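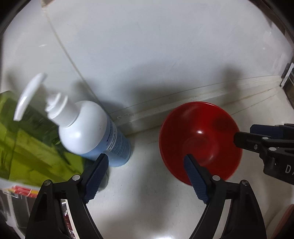
Red bowl and pump bottle on the counter.

Sunday, August 22, 2021

We got back from the boat on Thursday and I have done three loads of laundry, so it is time to write this up before I forget which stop was which.

The trip was eight nights along the coast on the Pundura, out of Dandside and back to Dandside. I booked it in June, later than you are supposed to, and took what was left. What was left was an inside cabin on the second deck, close to the engine. The fare was $2,365 for the two of us with meals. Drinks and shore trips were extra, and so was the bus from the parking lot to the pier, which annoyed me more than it should have.

The Pundura is small. There are 72 cabins, one dining room and a lounge at the back with windows on both sides. If you want slides and a casino, this is the wrong boat. There was a slide show about seabirds on the second night, and a man played the accordion on the fourth. Otherwise people read or looked at the water.

Before you could board you had to show a negative test and your vaccine card. The line took a little over an hour. Masks were required indoors except at the table. By the second day I had stopped noticing.

The cabin was fine. Two narrow beds, a hook for each coat, and a shower where the water stayed hot. The engine noise was steady and I slept through it. My husband did not, and used earplugs from the front desk (free). The outlets are all on one wall, so bring an extension cord if they let you. They let us.

Skaliren was the best stop. The boat ties up right in town and you can walk everywhere. We skipped the bus tour and took the path along the harbor to the old lighthouse, some 2 miles each way, flat the whole time. There is a bakery called Paulík on the way back that sells a poppy seed roll as big as a shoe. We bought four and ate the last one at breakfast the next day. Get there before noon – they close when the shelves are empty.

The stop after that was canceled for wind. We got a small credit on our bill and an extra lunch at sea, with fish soup. A few people complained at the desk. I took a nap.

Things I would pack next time: a warmer hat, slip-on shoes for the deck, a second book. Things I carried and never used: binoculars, a dress, the good umbrella.

Would I go again? Yes, but with a cabin higher up – I checked and the difference is less than we spent on coffee and wine.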